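## Section 5. Preparing the Sorting Surface and Filling the Parts Tray

This section applies to all Jernis shelving and display kits packed at the Notcombe workroom. It covers the laying out of loose hardware before it is placed in a tray, labeled, and moved to storage. Kits returned from customers are handled under Section 8 and should not be opened on the same table as new stock.

Staff who have worked only with the older Tian kits should read the whole section before starting. The order of work has changed, and the paper bags used for those kits are no longer supplied.

### 5.1 Setting up the table

1. Clear the table and wipe it down with a dry cloth.
2. Spread the black tablecloth so that it covers the full top. Small fittings are much easier to find against a dark, plain surface. Creases do not need to be ironed out, but a fold high enough to hide a screw or a washer should be smoothed by hand.
3. Push the table up to the wall. Parts are less likely to roll off the far side.
4. Fold the cardboard tray along its scored lines and press each corner firmly until the walls stand upright. Do not use tape on the inside of the tray.
5. Place the tray in the center of the table and leave clear cloth on all sides.

**Note:** The tray has no lid. Lids are stored separately and are fitted only after the contents have been checked against the packing slip.

### 5.2 Laying out the parts

Take the parts out of their shipping bag and set them down on the cloth beside the tray. They do not need to be in rows at this stage. Metal fittings may lie at any angle, provided that no piece rests on top of another. Power adapters belong toward the back of the table, with the cord loosely coiled next to the unit and the plug where it can be reached.

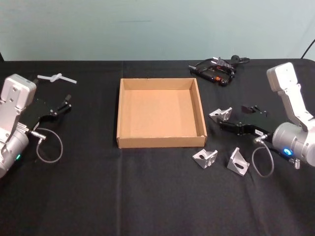

Small plastic pieces are the parts most often lost, and they should be accounted for before any metal is moved. If a plastic piece cannot be matched to an entry on the packing slip, put it in a separate envelope and write the kit number on the outside. Do not discard it.

Corner brackets are checked next. Pick up each bracket and run a thumb along the edges and around the slotted holes. A bracket with a burr, a crack, or a bent face is set aside for return to Bimance, which supplies the hardware. Light scratches on the finish are acceptable.

**Caution:** The edges of aluminum brackets can be sharp. Wear light gloves when handling more than a few pieces – cotton is sufficient.

### 5.3 Filling the tray

1. Place the corner brackets in the tray first, flat side down, along the wall nearest to you.
2. Place the power adapter against the opposite wall. Check that the cord is not kinked and that the plug does not press against the cardboard.
3. Put the small plastic pieces in last, in the open space between the adapter and the brackets.
4. Compare the contents with the packing slip and initial the slip in the lower corner.
5. Fit the lid and attach the kit label. Kits in the 1665 series take a white label. Kits in the 1896 series take a yellow one.

**Caution:** Do not plug in a power adapter at the sorting table. Electrical checks are carried out at the test bench only.

### 5.4 When parts are missing

If a part is missing, look first under the folds of the cloth and then beneath the table. If it is not found, leave the tray open, place the packing slip inside, and move the tray to the holding shelf. Missing parts may be drawn from the spares cabinet – enter the part number in the log before the cabinet is closed.

Trays may stay on the holding shelf for 3 working days. After that, the remaining contents are returned to stock and the kit number is canceled.

Revised 5 May 2018. The list of label colors will be reviewed in July.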